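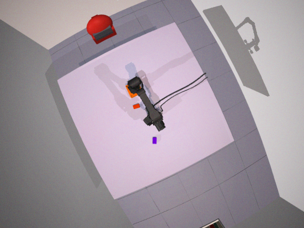 Reading order for the Hellex novels
3 min read

Orhun Sarıgül
I should be grateful for guidance on the Inspector Hellex mysteries. Our library holds most of them, but the spines carry no numbers and two of the titles have been reissued under new names. I have read Cletis and found that it gave away the culprit of an earlier book. Is publication order advisable, or should one follow the dates within the stories?

Randi Lindholm
Publication order is recommended. The author wrote The Uçar Inheritance as a prequel, but it assumes that the reader already knows how the inspector's marriage ended. It was the sixth to appear and is best read sixth. Members are also advised that the library edition of Sima runs to 537 pages and includes a short story of 28 pages at the back. The story is set after Cletis and should be left until then. 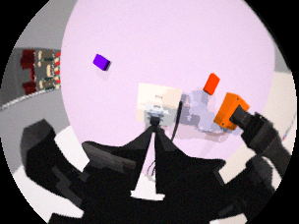
A purple cube and a red-orange block on a pale tabletop.

As regards the reissues, the original title is normally given on the reverse of the title page. Where it is missing, the copyright year will settle the matter.

Kadir Ekinci
I read them in whatever order they came in and had no difficulty. The early ones are slow. Sima could lose 200 pages.

Ryota Imai
I would support the first reply, with one reservation. Chapter 15 of Sima names the murderer from the debut novel, so a reader who cannot obtain the debut should wait for a copy before starting Sima. Our branch had a new one on order in November.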